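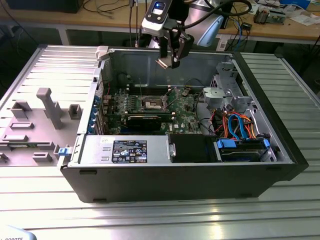 Ruvell Tower Teardown Records

README and data card, release 7
Last revised: November 12, 2018
Maintained by Joelle Rizk and Marwan Haddad

Summary

This release holds the part records for desktop towers taken apart at the Ruvell workshop. Each record covers one part removed from one tower: what it is, where it sat in the case, how it was fastened, what was plugged into it, and what state it was in when it came out. There are 1,559 part records from 56 towers. The records are meant for people who repair or recycle desktop computers and want to know how long a strip-down takes, which fasteners turn up, and which parts are worth keeping.

Contents

towers.csv – one row per tower
parts.csv – one row per part removed
cables.csv – one row per cable, with both ends named
fasteners.csv – screw and clip types by location
steps.csv – order of work, with start and finish times
notes.txt – free text from the bench, lightly edited
CHANGES.txt – changes between releases

All files are UTF-8 with a header row. The separator is a comma. Fields that contain a comma are wrapped in double quotes. Lengths are in millimetres and masses in grams. Times are in seconds from the first step on that tower.

Where the towers came from

The towers are retired office machines. Most came from the Antoniuk depot in mixed pallets, and the rest were handed in at the Rurkholm counter. Drives that had not been wiped before arrival were wiped at the workshop before any record was made. No file in this release says who owned a machine, and asset tags were removed from the free text.

The mix leans heavily to business desktops. There are few home-built machines and no gaming cases with windows or water cooling. Anyone using the numbers to plan for household drop-offs should expect more variety than is shown here.

How a tower is laid out for work

The case goes on its side on the bench with the motherboard at the bottom and the open side up. All positions in parts.csv are written for a case in this position, not for one standing on a desk. The zone field takes one of these values:

board – anything fixed to or plugged into the motherboard
rear – slot covers and other parts along the rear panel
psu – the power supply bay
drive – hard drive bays and cages
front – the front panel, its switches and its cables
shell – the case itself, side panels, latches and feet

A part that spans two zones is filed under the zone where its main fastener is. Long expansion cards are always filed under board, even where the far end rests in a support near the drives.

Order of work

The usual order is set out below. It was followed on all but a few towers, which are marked with order_changed = 1 in towers.csv.

1. Unplug from the wall, press the power button, fit the wrist strap.
2. Open the side panel and set it aside.
3. Read the power supply label before anything is moved. Enter the model and rated output.
4. Unplug data cables at the drive end, then at the board end.
5. Unplug power leads from drives, cards and board.
6. Remove expansion cards.
7. Remove the heatsink and fan, if fitted.
8. Open the socket bracket and lift the processor straight up. Close the bracket again.
9. Remove memory.
10. Slide out the drives.
11. Remove the power supply.
12. Remove the motherboard.

Steps 6 and 7 may be swapped where a long card blocks the heatsink screws. The swap is not counted as a change of order.

Some towers arrived without a heatsink. These have heatsink_on_arrival = 0, and step 7 has no times. A missing heatsink says nothing about whether a processor was present, so check cpu_present as well.

Fields in parts.csv

tower_id – matches towers.csv
part_id – unique within the release
zone – see the list above
part_type – from the fixed list in the next section
maker – as printed on the part, blank if not legible
model – as printed, blank if not legible
fastening – screw, clip, latch, rail, plug, or mixed
tool – hand, phillips, torx, flat, or other
touch_colour – colour of the plastic release points, if any
mass_g – weighed after removal, cables excluded
state – good, worn, damaged, or missing_piece
kept – 1 if the part was kept for reuse

The touch_colour field needs a short explanation. Many office cases use coloured plastic to show where a hand should go when no tool is needed. The colour is recorded as it looked under the bench lights and was not checked against a chart. Blue and green should be treated as reliable. Light grey, white and beige were used loosely by different recorders and are best merged.

Part types

motherboard, processor, heatsink, memory, expansion_card, slot_cover, power_supply, hard_drive, optical_drive, drive_cage, drive_carrier, fan, fan_housing, front_panel, side_panel, latch, speaker, bracket_other, unknown

The unknown type is used where a part could not be named with confidence before removal or after. Black plastic housings are the usual problem, as a fan shroud and an empty drive carrier can look much the same from above. Kanini Laizer went back through these for this release and gave a proper type to those that could be settled from the bench notes. The others were left alone.

Fields in cables.csv

cable_id, tower_id, kind, jacket_colour, length_mm, end_a, end_b, latched_a, latched_b, bundled

The kind field separates SATA data, SATA power, board power, processor power, fan, front panel and other. Jacket colour is given for data cables only. Orange and blue both appear on SATA data cables in these cases, sometimes within one machine, and the colour should not be read as a speed rating or port number. Power leads carry several wire colours and are entered as mixed.

A cable is marked bundled = 1 if it was tied, clipped or wound together with another cable when the case was opened. Bundles were the main source of slow steps. Where two cables had to be worked apart before either could be unplugged, the time was charged to the first one freed – this makes the first cable look slow and the second look fast. For timing work, use the sum over the bundle.

Timing

Times in steps.csv were entered on a Cliltix bench timer with a foot switch. Pauses were logged with a second switch and have been taken out. Timing covers removal only. Weighing, labelling and wiping are not included.

Six towers have no usable times. The timer was left running over a break on four, and the log was overwritten on the other two. Their part records are complete and have been kept, with times left blank.

Checks

Randa Kanaan compared part counts against the storage bins for every tower. Where the bin and the record did not agree, the record was corrected if the part could be found, and flagged with count_issue = 1 if it could not. Model numbers on power supplies were typed twice by different people. Other model numbers were typed once.

Known problems

– Screw lengths in fasteners.csv are nominal. Worn screws were not measured.
– Slot covers were recorded singly in most towers but as a set in the earliest ones. See the set_size column before adding them up.
– The state field was judged by eye. No part was powered up after removal, and good means no visible damage.
– Hard drive masses include the plastic carrier where the carrier could not be taken off without a tool. Check carrier_on.
– In the August batch, front panel cables were filed under board. They have been moved to front, but notes.txt still uses the old wording.

Changes in this release

– Added touch_colour to parts.csv.
– Split drive_cage and drive_carrier, which were one type before.
– Removed duplicate rows left over from the Rurkholm merge.
– Renamed cpu to cpu_present.
– Corrected units on power supply masses for towers received from Antoniuk.

Use and limits

The files may be used for planning, teaching and costing. They are not a service manual. The order of work suits the cases in this release and may be wrong for others, mainly small form factor machines where the drive cage has to swing out before the board can be reached. Power supplies were removed whole and never opened, so there are no records for the parts inside them.

Corrections

Send corrections to Ziad Chamoun at the Ruvell workshop with the tower_id, the part_id and the value you think is right. Corrections to model numbers need a clear photo of the label. Accepted changes go into the next release and are listed in CHANGES.txt.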